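3 min read

Thread on what changed in the Clusutura perception and control stack. Mostly handheld electronics with dark screens, since those produced most of the failed plans in our logs.

Starting point: a black screen returns almost no usable depth. Stereo matches whatever the glass reflects and places it somewhere behind the tabletop. The old pipeline took that at face value and fitted a plane through it.

A grasp planned against that plane goes too deep. The fingers reach the table before they reach the phone, the force limit trips, and the arm backs off and reports an unreachable target. The target was reachable. The plane was wrong.

First fix: stop asking the screen for depth. We segment the object in color, discard all depth inside the outline, and fit the plane to the rim of the case only. A pale case gives good edges. A bare black phone on a black table still gives very little.

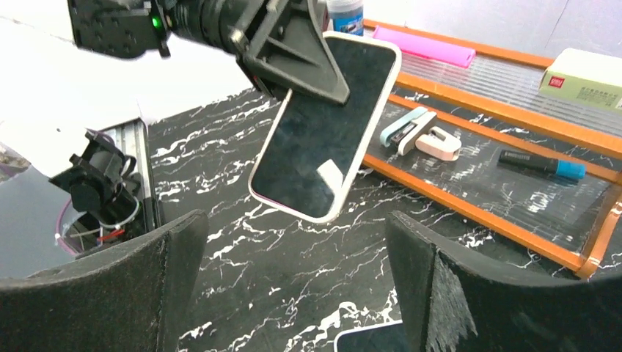

Stuart Dunmore
Manipulation software, Vallside

The rim fit assumes the object is rigid and roughly rectangular. Fine for phones. Once the gripper has the upper edge, part of the rim is hidden behind the fingers and the fit has to run on what remains. We mask the fingers using the kinematic model, then widen the mask to cover compliance.

That widening is a tuned constant and I don't like it. Angular ribbed fingers bend under load and the model has them rigid. Too narrow and rib edges get fitted as case edges. Too wide and we lose the corners.

Protective film is its own problem. A small white tab curling up off dark glass is the brightest thing on the object and the tracker loves it. It also moves relative to the phone. We now reject any feature that sits inside the screen outline, whatever its score.

Same rule for the tabletop. White veins on black look like wonderful features until you notice the tracker has locked to the table and is reporting a perfectly still phone in a moving hand. Features have to agree with the wrist motion predicted from the joint encoders or they get dropped.

Transparent panels with fine ribs, as in the orange tray: depth goes through in places and stops in others. The planner used to see a tray full of holes and would route a wrist through it. The tray is now a solid box in the collision scene. We lose some approach angles into the compartments. Acceptable.

On to control. After the grasp, a phone held by one edge hangs at whatever angle friction allows. The planner used to assume the angle at grasp time was the angle forever. Every placement inherited that error.

We now re-estimate the in-hand pose after lift and again just before placement. Two estimates per transfer. If they disagree beyond the threshold, the object has slipped and the placement plan is thrown away. Cheap check, should have been there from the start.

The threshold scales with the size of the object. A small rotation at the fingers is a large movement at the far end of a tablet. Obvious on paper. In the code it was a single global value for longer than I'd care to admit.

Tablets needed more than that. Two arms on one rigid body is a closed chain, and we were commanding both arms in position mode. Any calibration error between the bases turns into force through the case.

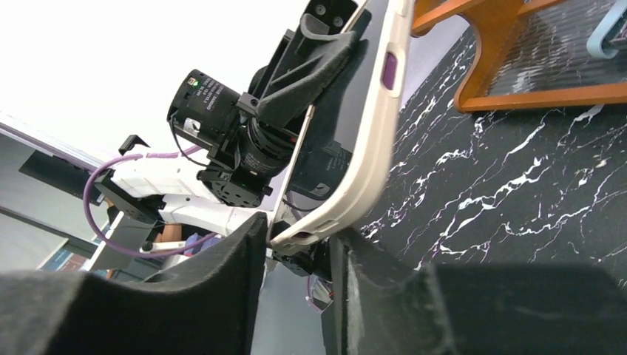

Page last changed in November

With a tablet close to edge-on, the screen is a sliver and the rim fit degenerates to a line. The estimator used to flip the normal between cycles. The planner would then see the tablet facing one way, then the other, and try to correct for it with both wrists.

Fix: while both grippers are closed, vision is demoted. Pose comes from forward kinematics of the leader arm, and the cameras may only nudge it within a small bound. Normal flips are rejected outright, as no tablet turns over in one control cycle.

The follower arm runs admittance control in all 6 axes. It is stiff along the direction that squeezes the case and soft everywhere else. Calibration error now shows up as a small follower offset, which we log.

That log has been more useful than I expected. A steady offset means the base calibration is off. An offset that changes with elbow angle means a link length or a joint zero. A sudden step means slip. The report tool sorts them into those 3 bins and leaves the rest alone.

Who leads? We tried fixed roles and it was poor. The leader should be the arm farther from its joint limits over the whole planned path. We pick it at plan time and keep it until a gripper opens. Swapping roles mid-motion causes a bump even with blending, so we don't.

Soft pads complicate contact detection. Foam compresses before the motor current rises, so "closed" and "holding" are different moments. The gripper state now has both. Lift waits for holding. Everything downstream that used to read closed had to be audited, and I found 2 places still reading the wrong one after I'd declared it done.

Wear matters too. A frayed pad edge is a different contact surface from the one in the model, and it enters the wrist camera view as a fuzzy outline that segmentation sometimes glues to the object. The finger mask is now re-learned from an empty-hand frame at startup. If it differs too much from the stored mask, the operator gets a warning and can go on anyway.

Cables: still not modeled. We keep a padded cylinder around the forearm in the collision scene and penalize wrist rotations that wind the cable up. A proper cable model is on the list. It has been on the list for a while.

Timing. The cameras and joint states used to be paired by arrival time. Under load the images came late and the pose was assigned to where the wrist was by then. We now stamp at capture and interpolate the joint states backward. A good share of what I had been calling calibration error went away with that one change.

I had spent a long time tuning calibration against it, too. Those tuned values have been deleted.

Tooling. Each run now writes a single file with images, joint states, the collision scene, and every plan including the rejected ones. The rejected ones are the reason to have the file. The Lockwood viewer opens it and lets you step through why a plan was refused – joint limit, collision pair, slip check, or timeout.

Replay works offline. You can swap in a new estimator, run it over old files, and compare poses. You can't replay contact, so controller changes still need the arms. I see people forget this and quote replay numbers for a controller change. Please don't.

Known gaps: bare black devices on black surfaces, anything with a cover that hinges open, and handing over between arms when one is near a singularity. The last one fails safely – both grippers stay closed and it asks for help. Slow, but nothing gets dropped.

Next is regrasping. If the slip check fails we currently set the object down and start over. With two arms available it should be possible to correct the angle in the air. The planner finds these paths already. I don't trust the in-hand estimate enough to run them.

Config changes are in the release notes. If you carry your own finger mask constant, remove it before upgrading. It will silently override the learned one.

Comments

Barry Haslam
Does the encoder agreement test hold up when the arm is stationary? Seems like table features and object features would look the same to it.

Stuart Dunmore
It doesn't. When the wrist is still, the test has nothing to work with, so we freeze the feature set from the last motion and add none until it moves again.

flatpack_ik
We hit the same normal flip on picture frames. Ended up carrying both hypotheses until the view opened up. More compute, but it survives a bad first guess.

Barry Haslam
Second question, sorry. Is the leader choice exposed in the API? We have one arm with a worse wrist and would like to bias against it.

Stuart Dunmore
There's a per-arm weight. It's undocumented. I'll fix that.

Related

Stamping at capture: notes on clock sync in Clusutura
Reading rejected plans in the Lockwood viewer
Flalton gripper driver: closed versus holding
Why the tray is a box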